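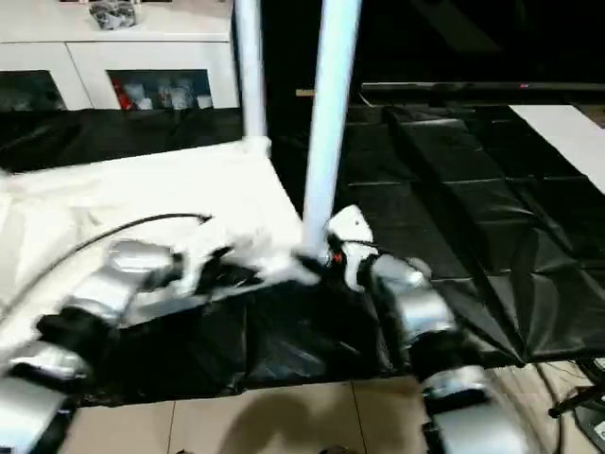 Chapter 3
Cloths, Sheets and Covers

Most laundry work is flat work. Sheets, table covers, cleaning cloths - plain shapes, but they crease the moment you let go. At Willwood we gave trainees 30 minutes to fold a mixed pile. Few finished.

In this chapter:
finding a corner in a bunched cloth
folding in 4, edges matched
covering a table so the cover dosn't slip

Read section 3.1 first. You will need one white cloth, any size, and a clear bit of table. Iron not needed yet.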